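Progress Report to the Kuravum Fund
Project: Pallau Home Kitchen Licensing Support
Submitted by: Cyrill Trummer, Program Manager
Date: 2020-06-26

## Summary

The project helps residents of Pallau who cook from home obtain a food license from the county. This report covers the period since the March review. Work is on schedule in the Tang district and behind schedule in Cimico.
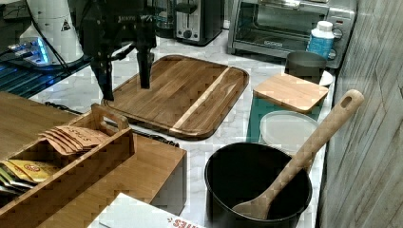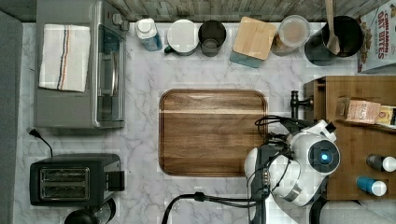

A kitchen with marble countertops

## Applications

To date, 105 households have registered with the project. Of these, 33 have submitted a full application to the county, and the remainder are at the paperwork or training stage. The most frequent cause of delay is the water test certificate, which many renters must request through their landlord. We have prepared a standard letter for this purpose in English and Spanish.

## Training

The food safety course was moved to telephone and mail in April. Attendance held steady, although several participants asked for more time to complete the written test. The county has agreed to extend the deadline by 3 weeks.

## Staffing

The Cimico office has operated without an intake coordinator since the March review. Interviews have been completed and an offer is pending. Until the position is filled, 2 staff members from Tang are handling Cimico files in addition to their own.

## Budget

Spending on travel and room rental is below plan. Printing and postage are above plan as a result of the change in course format. We request approval to move unspent travel funds to the postage line. A revised budget sheet is attached.

## Next Period

Staff will follow up with all households whose applications are incomplete and will begin label review for licensed cooks. The label guide is with the county for comment.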